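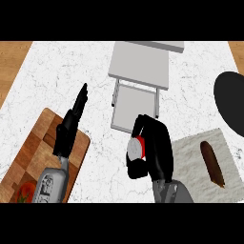
Two-tier rack on a marble counter.

Faltley district hospital has had its vaccine delivery cut again. It was due 1000 doses of the measles jab this month and got 600.

The health office says the rest went to Tuluvville, where cases have gone up since the start of April. Tuluvville had 21 confirmed by last night.

Zetia, the firm that runs the cold storage, says its stock is low but not out. The next lorry is due in 3 days.

Clinics in Faltley will stay open. Children under five go first – older ones will be put on a list and rung when there is a dose for them.

If you have an appointment at the Aebischer Road clinic, keep it unless they ring you. Bring the child's record card.

I asked the health office whether Faltley will get the missing doses back. They said it depends on the case numbers in both towns.

Adult boosters are on hold at both sites. No date yet for when they start again.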